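Equipment Planner (Robotic Workcells)
Kundalcombe, Operations and Procurement
Fixed term, 14 months, full time, on site with one remote day a week

Kundalcombe is replacing and extending its bench-top manipulation cells over two budget years. We need a planner to own the equipment list, the spend profile and the delivery schedule. The post reports to Duarte Barreto and works daily with the cell engineers under Mỹ Phan.

The current estate is 4 two-arm cells. The approved plan takes this to 12, bought in 3 lots, with the first order due in January. Arms, grippers, wrist cameras, cabling and enclosures are costed as separate lines and have different lead times. Spares are held centrally and are at present under-budgeted, cabling in particular.

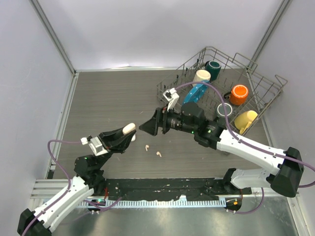
Two-arm cell with wrist cameras, small-item handling task. Dish rack at rear right.

Main duties
Maintain the bill of materials for each cell, down to rails, fixings and cable sets.
Obtain and compare quotations, including carriage, duty and warranty terms.
Forecast spares use from the fault log and set reorder levels.
Agree floor space, power and network drops with the site team before each lot is released.
Track task props as consumables. Crockery and small electronics are charged to the cell that uses them.
Report spend against plan each month — variances over the agreed limit need a written note.

Essential
Experience of buying or budgeting for laboratory, test or production equipment.
Able to read a mechanical drawing and a wiring schedule.
Confident with spreadsheets and a stock or purchasing system. We use Porkora; training is given.

Desirable
Some knowledge of small robot arms and their usual wear parts.
Experience of whole-life costing, including resale or scrap value.

To apply, send a CV and a covering letter of no more than two pages to Diệp Mai in Recruitment, quoting the job title. The closing date is 8th December. Questions on the technical content may be put to Mỹ Phan. Interviews will include a short costing exercise — bring a calculator or laptop.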